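Working rules for the two-arm filing cells: frequently asked questions

Last updated 2019-12-21

These answers cover the desk cells at the Jarton site, where pairs of arms handle binders, loose sheets and other stationery. They go with the written cell rules kept on the Drastach shared drive. If the two disagree, follow the written rules and tell Omprakash Nautiyal.
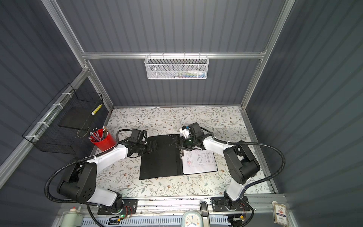
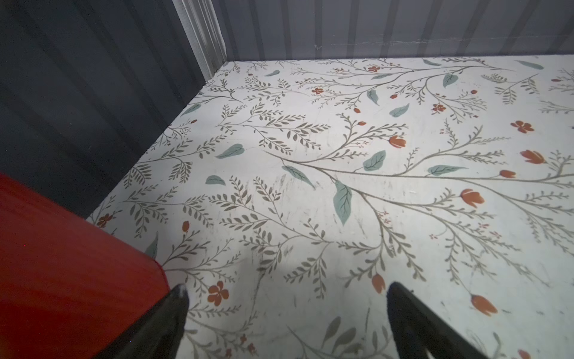
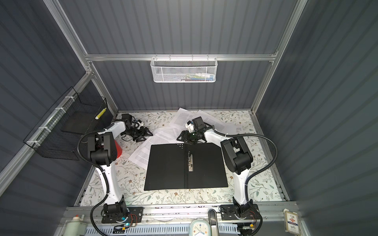 Paper handling cell, Jarton. First and last: overall views with the binder or folder open. Middle: wrist camera view.

Who can start a session?

Anyone on the operator list. You get on the list by doing the half-day induction with Sorin Trajkovski and running 2 sessions with a listed operator beside you. Visitors and new starters may watch but may not start, pause or reset the arms.

Do I need to read the risk assessment every time?

No. Read it once at induction and again whenever it is reissued. The current issue came out in June.

Can I reach in while the arms are still?

Not on that basis alone. An arm that is holding position still has power to its motors and can move as soon as it gets a command. Press stop, wait for the status screen to read "Disabled", then reach in. This applies even if all you want to do is straighten a sheet of paper.

What about picking up something that has fallen on the floor outside the cell?

That is fine, as long as you stay outside the front rail.

How close may the two grippers come to each other?

The software limit is 10 cm for general work. Tasks where both grippers work on the same item, such as holding a binder while a page is moved, have their own setting, and it has to be chosen by name before the session starts. Do not lower the general limit to get a task through.

Which papers can be used?

Only sheets from the practice pack. No letters, invoices, staff records or customer drawings, even old ones. The cameras record whatever is on the table, and print can often be read afterwards. If a live document gets in by mistake, stop the session, write down the session number and tell Omprakash the same day. Don't delete the recording yourself.

Does everything have to be cleared off the table first?

No. Pen pots and similar items may stay if they are on the task sheet. Drinks are never allowed inside the cell. Scissors, craft knives and open staplers are also out.

Can I change the patterned table covering?

Ask first. Coverings are changed on a schedule so that recordings can be matched to the right set. A covering that has lifted at a corner or torn through should be reported straight away, as a gripper finger can catch on it. Light scuffs are acceptable.

What do I check on the cables?

Look along the full length of each arm cable before you start. There should be enough slack for the arm to reach its furthest point without pulling, and nothing for the loop to snag on at the side. If the outer sleeve is split, the cell is out of use until it has been replaced. Tape is not a repair.

The binder rings won't close. Should the arms keep trying?

Stop after three attempts. Mark the session "incomplete" and reset the binder by hand, with the arms disabled. Repeated attempts wear the finger pads and heat up the gripper motors.

How long can one person operate?

45 minutes, then a break of at least 10. You can't save up breaks and take them at the end of the shift.

Where do I record a near miss?

On form 456, which is in the Clorell folder and also on paper by the door. Fill it in even if nothing was damaged. An arm touching a wall panel counts, and so does one gripper bumping the other. Forms are read within 9 working days and you will get a reply.

Do these rules apply to the Bhardwaj cells?

Only the sections on reaching in and on near misses. The arms there are a different size and have their own sheet for distances and cables.

Who do I ask about something not listed?

Sorin Trajkovski for operating questions, Omprakash Nautiyal for recordings and documents.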